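Hand-held grippers go to work on the packing bench at Rastville

Trial to teach robots packing jobs by hand runs until August 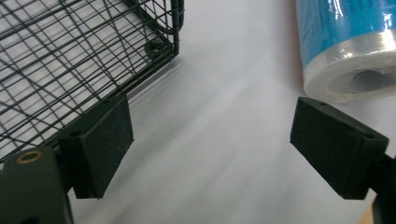
Open jaws of the hand-held gripper over a white bench, with a wire cage to the left and a roll of clear film to the right.

RASTVILLE – Packing staff at the Keltau warehouse are spending part of each shift showing a robot how to do their jobs, and they're doing it with a tool they hold in one hand.

The tool is a gripper with two padded jaws and a camera that looks down between them. A worker squeezes the handle, picks something up, puts it where it goes, lets go. The camera records the lot. The recordings are then used to train a robot arm fitted with the same kind of jaws.

No arm on the floor yet. The first one is due after the recording stage finishes in August, Keltau said in a notice to staff and neighbouring businesses.

The company wants 3,000 recordings before then. As of this morning it had 520, most of them from the early shift.

Work so far has stuck to bench jobs. Lifting small goods, shifting wire baskets and cages, moving rolls of film to one side so there's room for the next order. Dull stuff for a person, the notice says, but tricky for a machine. Wire is the hard one. A jaw can slip between the bars or catch on a corner, and clear film is tough for a camera to pick out under bright lights.

Staff are asked to go slower than they normaly would and to leave mistakes in. A dropped item picked up again counts as a good recording. One left on the floor doesn't.

Each session is 2 hours, with a break in the middle. Workers said the grip gets tiring well before that. Vimlow, the firm that makes the tools, has already swapped the handle spring for a softer one and is looking at a lighter body.

The jaw pads are another sore point. They pick up dust off the bench and have to be wiped down between runs, and they wear out. Vimlow has sent a box of spares.

A second way of teaching is also being tried, at Keltau's smaller site in Piras. Over there an operator sits at a desk and steers an arm by remote control, watching on a screen. It gets the arm's own movements on record, which the hand-held tool can't do, but it's slow going. Operators in Piras are taking several minutes over jobs that Rastville staff get through in seconds. There is also a delay between the hand control and the arm – small, but enough to knock things over.

Keltau says it will compare results from both sites before picking one, and may end up using a mix. Remote control could be kept for the fiddly jobs and the hand tools used for everything else.

The question most staff have asked is about jobs. The notice says there are no cuts planned from the trial and that the arms are meant for the overnight shift, which the company has had trouble filling since winter. It makes no promise past the end of next year. Some workers at a lunchroom meeting wanted that in writing, and also wanted to know if they'd be paid extra for recording time. They will be – a flat allowance per session, back-dated to the start.

Privacy came up too. The camera sits low and points at the jaws, so it mostly catches the bench and whatever is on it, but hands and name badges can stray into view. Workers can ask for any recording to be deleted, and badges are to be taken off before a session. Sound is not recorded at either site.

The Rastville warehouse employs over 200 people. Taking part is voluntary, and those who would sooner not can stay on regular packing with no change to their hours.

More benches will be set up along the north wall next week, and the afternoon shift will join in once they're ready. Anyone wanting to sign up should see thier shift lead. Training takes half an hour and is done on the clock.

Keltau plans an open evening at Rastville when the first arm is in, with a chance for families and nearby residents to try the hand tool. Time to be confirmed. Parking will be off the rear lane only, as the front gate is closed for resurfacing.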